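July — guesthouse notebook, Ivora project

Started at 7 a.m. with the route cards for the four-day walk. Madigan to Illia is still the leg that gives us trouble. The old card says 30 km, but that follows the paved road, and our guests take the river path. I walked the path with the wheel and got nearly 50, so it can't stay as one day. Split it at the ferry landing. There is one inn there with five rooms, and it serves supper until eight.

Checked the bus times again. The number 77 still leaves Madigan at midday but no longer stops at the market. The stop is now behind the post office, uphill. Changed it on the English card. The German card still has the old stop — do not hand it out.

Food notes for the Illia page:
The bakery by the bridge sells out of the walnut rolls before ten. The soup place is closed in the afternoon. Took the fish restaurant off the list after two bad meals in a row. Need one more place that takes cards.

Jistard sent the new luggage transfer prices. Same as last year for one bag, higher for two. Bags have to be at the front desk by 8:30, labeled with the next night's inn and not the final one. That mistake cost us a taxi in the spring.

To do:
- reprint the English cards with the split day
- ask the ferry about the early crossing
- new photo of the trailhead sign
- find out if the Illia inn will do packed lunches

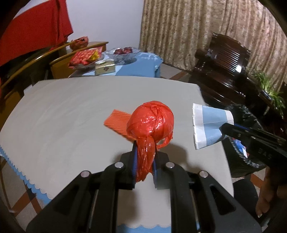
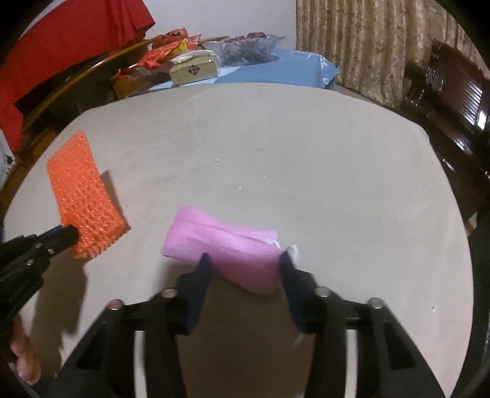
Added in the margin by the front desk: the early crossing only runs if it was booked the night before, and the ferry office stops answering the phone at six. Put that on the card too, in bold, or people will be standing at the landing until noon.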